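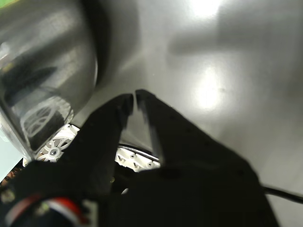
Photo: Kenza Sqalli

FOR IMMEDIATE RELEASE

Brurnmont Night Bus Gets Its Timetable Back

BRURNMONT, 12/08/2022 - Plalletico, the company that runs the town's buses, will bring back printed timetables at all 51 stops on its network, two years after deciding that everyone would rather squint at a phone in the rain.

The new sheets show every departure in type large enough to read without crouching. Route 30, the night bus, gets a panel of its own, which regular riders may take as proof that it exists.

"We received 706 letters on the subject, many of them polite," said Yasmine Bensaid, head of passenger services at Plalletico. "One was a timetable a rider had drawn up by hand. It was better than ours, so we hired her."

The rider, Loubna Zaki, worked with the Brurnmont design studio Numo on the final layout. Footnotes have been cut from 30 to 2. The symbol for "does not run on school days except when it does" has been retired.

Printing began in July, and the first sheets are now up along Abdel Rahman Street. The remaining stops will follow route by route, starting with those where the old case still has its glass.

Pocket copies are free from any driver - please ask before the bus starts moving. The phone app stays in service for those who enjoy it.

Media contact: Moataz El Idrissi, Plalletico press office, Brurnmont

###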